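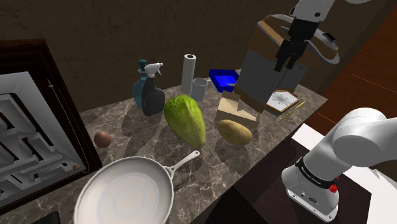 Wellgate House is a seven-story office building in Marnent, on the north side of Binositz Street. It has 51 suites, 47 of them let, and 1,657 square meters of shared space, a figure that generously includes the stairs. The ground floor was a bank until the landlord, Mikuš Estates, turned it into a lobby with a coffee bar. Each upper floor has a kitchenette and two meeting rooms. Brochures place the rail station 200 meters away - a distance best covered by pigeon, as the walking route goes around the freight yard.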